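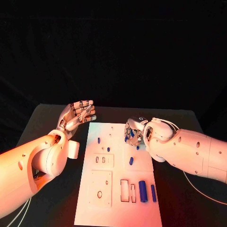

Me la leí en dos noches y a la tercera la empecé otra vez, a ver dónde me habían engañado, me escribió una clienta a la semana de llevarse El huésped de Cletdale, y desde entonces tengo su mensaje pegado junto a la caja. No le pedí permiso para poner el nombre, así que no lo pongo, pero gracias, de verdad, porque a esa frase le debo unas cuantas ventas.

Inicio Novedades Novela Misterio clásico Audiolibros Segunda mano Envíos Mi cesta

El huésped de Cletdale
Novela de misterio. Editorial Brenaria. Tapa blanda con solapas, 331 páginas.

A ver cómo cuento esto sin destripar nada, que es difícil. Cletdale es una casa de huéspedes en la costa, de las de antes, con comedor común, campanilla para la cena y una lista de normas detrás de cada puerta. La regenta una viuda que lleva las cuentas a lápiz y que desconfía de quien paga por adelantado. Y claro, en el primer capítulo llega un señor que paga por adelantado. El invierno entero! Deja el dinero en el mostrador, pide la habitación del fondo y no vuelve a bajar a cenar en todo el libro (bueno, una vez, y menuda cena).

Yo esperaba un cadáver en la biblioteca, porque la cubierta engaña un poco y promete eso, una novela de salón con su detective y su reunión final. Hay reunión final, pero el detective es un decir. Quien investiga es la cocinera, a ratos, entre guiso y guiso, y encima no quiere saberlo todo. Quiere saber lo justo para decidir si se marcha o se queda. Me pareció una idea estupenda, y está llevada hasta el final con mucha paciencia.

La traducción es nueva. Había una antigua, recortada, que circuló en una colección de quiosco y que yo tuve en casa de mis padres sin tapas y sin la última página – imaginad la infancia que pasé. En aquella faltaban los capítulos de la hermana, enteros, y se notaba un montón: de pronto aparecía una mujer en el andén y todo el mundo la conocía menos el lector. En la de Brenaria están los 40 capítulos completos y la hermana por fin tiene su sitio. Para mí es el mejor personaje, por cierto. Sale poco y cada vez que sale miente, y lo bonito es que miente siempre por motivos distintos.

Cómo es el libro en la mano

Me lo preguntáis mucho por correo, así que lo pongo ya. Pesa 325 gramos en mi balanza de la cocina, cabe en un bolso mediano y se abre bien sin tener que partirle el lomo. El papel es ahuesado, de los que no te deslumbran con la lamparita de la mesilla. La letra la veo yo sin gafas, y eso últimamente es decir bastante. Las solapas son anchas y sirven de marcapáginas hasta la mitad, luego ya os buscáis la vida con un billete de autobús o lo que tengáis a mano.

Lo imprimió Fernandes, que es una imprenta con la que Brenaria trabaja desde sus primeros títulos, y la tirada está bien cuidada. En los ejemplares que he abierto la tinta es pareja y los márgenes interiores son generosos. Una pega: la cubierta mate coge huellas. Si sois de leer comiendo mandarinas, forradlo.

Otra pega, más seria. El plano de la casa viene al final y debería venir al principio. Yo no lo descubrí hasta terminar y me habría ahorrado dos discusiones conmigo misma sobre si desde la habitación del fondo se oye o no se oye la escalera de servicio. Así que id a la última hoja antes de empezar, que el plano no revela nada, solo dice dónde está cada puerta. Lo que no tenéis que mirar es la nota de la traducción. Esa sí que lo cuenta todo, con una alegría pasmosa, y está justo una página antes. Cuidado al pasar las hojas!

Para quién es

Si os gustan las novelas de crimen de entreguerras, con trenes, telegramas y gente que dice una cosa cuando sirve el té y otra cuando lo recoge, vais a estar a gusto desde el primer párrafo. El tono es más seco que el de otras de la misma época y tiene más humor del que parece. Hay una escena con un paraguas equivocado que leí en el metro y me tuve que tapar la cara.

Si lo que buscáis es un ritmo de persecución, no sé yo. Hasta el capítulo nueve pasan cosas pequeñas: una carta que llega abierta, una cuchara que falta, un perro que deja de ladrarle a quien siempre le ladraba. Luego se junta todo de golpe y ya no hay quien lo suelte, pero hay que llegar al nueve. Un lector de los habituales me lo devolvió en el seis diciendo que aquello era una novela sobre cubiertos. Se lo cambié por otra sin problema y tan amigos, aunque sigo pensando que le faltaron tres capítulos.

Para regalar funciona de maravilla con madres, con suegras y con adolescentes que ya se han acabado lo evidente. Violencia hay poca y casi toda fuera de escena. Hay un capítulo triste, el del puerto, triste de verdad, y lo aviso por si alguien está en una época floja.

Y clubes de lectura! El nuestro lo leyó en October, perdón, en octubre (tengo el calendario de la pared en inglés y se me pega), y fue la sesión más larga que recuerdo. La mitad del grupo defendía a la viuda y la otra mitad la habría mandado a la cárcel. El final lo permite, porque la autora deja una cosa sin resolver, una sola, y según cómo la entiendas has leído una historia de codicia o una de lealtad. Yo soy de las de la lealtad. He cambiado de opinión una vez y he vuelto.

La versión en audio

Existe también el audiolibro, editado por Rerusent, y lo vendo con código de descarga dentro de un sobrecito. Es la misma traducción, íntegra. La voz es una sola para todos los personajes y hace los acentos con moderación, cosa que agradezco muchísimo, porque tengo audiolibros en casa en los que cada mayordomo parece un pirata. La cocinera le sale perfecta. El huésped, cuando habla, le sale tan bajito que en el coche hay que subir el volumen, y no sé si es una decisión artística o un fallo, pero da bastante miedo.

Tened en cuenta que el plano no viene con el audio. Me lo pidió tanta gente que Brenaria me dejó fotocopiarlo y meto una hoja en cada sobre. Si compráis el código desde la web y no pasáis por la tienda, os la mando doblada en una carta, con su sello y todo. Tarda lo que tarda el correo.

El código vale para una sola cuenta y no caduca. Una vez abierto el sobre no lo puedo devolver, eso no depende de mí.

Pedidos, existencias y demás

Quedan ejemplares en la tienda y en el almacén. De esta edición se hicieron hasta 3000, según me contaron en Brenaria cuando llamé para reponer, y de momento no hay prevista otra tirada, así que no me comprometo a tenerlo siempre. Si en la cesta os sale agotado, escribidme igualmente, que a veces la web va por detrás de la estantería y me queda alguno en el escaparate.

Los de segunda mano van aparte. De la colección de quiosco, la recortada, me entra alguno muy de vez en cuando, y hay coleccionistas que la quieren por la cubierta (la dama de verde con la palmatoria, que por supuesto no aparece en ningún momento de la novela). Los marco como «edición antigua» en la ficha para que no haya confusiones. No la compréis para leerla por primera vez, por favor. Os quedáis sin la hermana.

Envuelvo para regalo sin cobrar nada, pero decídmelo en la casilla de comentarios, que luego me entero tarde y lo tengo que desembalar todo. Si queréis dedicatoria vuestra dentro, con vuestra letra, lo mejor es que paséis a recogerlo. Con la mía puedo hacerlo también, ya aviso de que escribo fatal.

Las devoluciones, como siempre: si el libro llega golpeado, foto y lo cambio. Si no os gusta y está como nuevo, vale para otro título del mismo precio. Si lo habéis leído entero, con migas y todo, y luego decís que no os gustó... pues lo hablamos, que hay gente con mucho morro y también me hace gracia.

De la misma autora tengo pedida la siguiente, que Brenaria está traduciendo ahora y que por lo visto transcurre en un balneario cerrado por obras. No sé el título en español ni la fecha. Cuando lo sepa lo pongo en Novedades, y quien quiera que le guarde uno que me deje el correo en el formulario de abajo – ya hay lista, aviso.

Ficha actualizada el 12 jun 2018. He corregido el peso, que antes ponía el del paquete con el cartón incluido.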